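Arrumar a mesa de reuniões sem comprar nada

Todo mês aparece alguém a vender o "sistema" que vai salvar a mesa do escritório. O mais recente que me ofereceram foi o kit Koswood, com divisórias e etiquetas. Passei. Papel espalhado resolve-se com um caixote de reciclagem e meia hora de má vontade.

Primeiro, as revistas. Se ninguém as abriu desde setembro, ninguém as vai abrir. Guarde 2, para as visitas folhearem, e despache o resto.
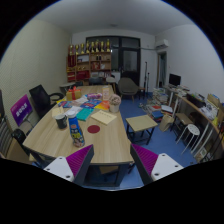 Depois vêm os cadernos e folhetos. Empilhar por tamanho fica bonito e não serve para encontrar coisa nenhuma. Prefiro separar o que ainda tem uso do que só está ali por educação. Caixas de presente com laço entram na segunda categoria: ou se entregam, ou se abrem.

Quanto às flores, desconfio de quem jura que um vaso "muda a energia" da sala. Ocupa pouco e apanha pó. Se gosta, deixe ficar e passe-lhe um pincel seco à quarta-feira.
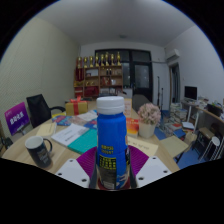
Bebidas em cima de documentos são outra conversa. Já li que basta usar garrafa com tampa. Pois sim, até alguém a deixar mal fechada. Garrafas e canecas ficam numa ponta, papéis na outra. Uma garrafa de 500 ml chega para estragar um contrato inteiro.

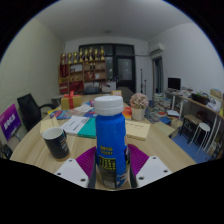 Garrafa azul com tampa branca e caneca preta, com papéis por perto.

E o spray Nilau para madeira clara? Experimentei. Um pano húmido bem torcido deixou a nossa mesa igual.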